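Course handout for week six: notes from the open day visit
Thursday, October 15, 2020

Welcome back, everybody, and thank you for being so patient with the bus. These notes go with our visit to the Usstead open day, where the Munasinghe group showed how they collect demonstrations of cleaning work for Pleka, their robot learning project. I've tried to write them so they'll make sense even if you were stuck at the back (it was a small kitchen, and there were a lot of us!).
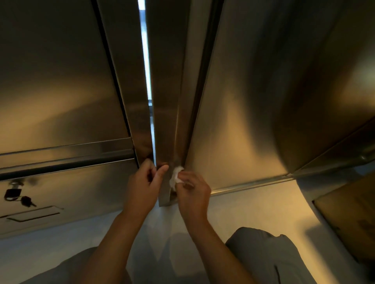 Part 1: Seams and corners

Wiping a big flat panel is something a robot arm can be taught fairly quickly. A seam is another matter, and I hope you'll keep that in mind when you start on your reports. One hand holds the lower edge of the steel strip while the other presses a crumpled tissue into the corner beside it, so the two hands are doing quite different jobs. Tatu Shemweta, who led our tour, asked us to think about what the holding hand learns from the metal, and how much of that a camera at head height would ever record. I thought it was the best question of the day. Brushed steel makes things harder still, with all those warm reflections that a vision system may take for edges.

The group's plan is to record 500 short demonstrations and set 100 of them aside for testing. No clip runs longer than 30 seconds, and we had a nice long chat about whether that is enough for a fiddly corner.

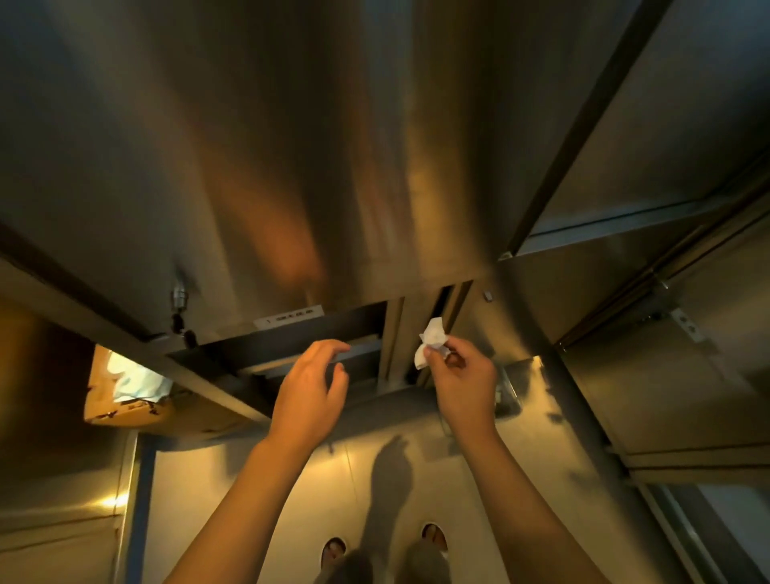
Several of you asked about labeling, and I promised to come back to it. Each clip gets a short sentence in plain words, such as "wipe the gap," and the Tureo software keeps that sentence together with the video. Do look over page 29 of your reader before we talk about it in class, and bring your own sentence for one small cleaning job you do at home. Reports are due the first week of November.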